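Product Review: Kimley Two-Arm Folding Station
Prepared by Eliseo Camacho, Plondodmont Linen Services

The station was installed at our finishing department in November and assessed over 600 shifts of operation.

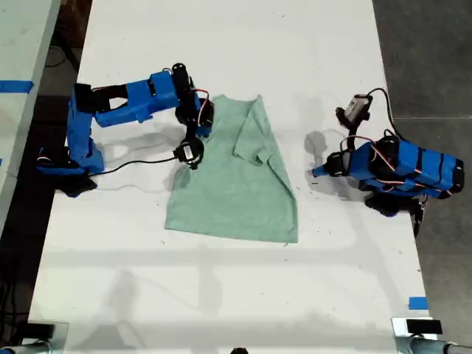 Staff duties have changed more than staff numbers. Attendants who once folded by hand now lay out garments and inspect results. A T-shirt is placed flat between the arms, and one sleeve is turned in across the body before the rest follows. Attendants report less shoulder strain but miss setting their own pace.

Training requires 12 hours per employee.
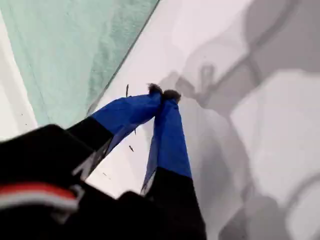 Maintenance has become a paid duty with its own grade. The attendant on that grade checks the blue coverings on the gripper fingers and the fuzzy pads at the tips, and clears debris from the white surface. The department recommends the station for light knits only.

Rating: four out of five.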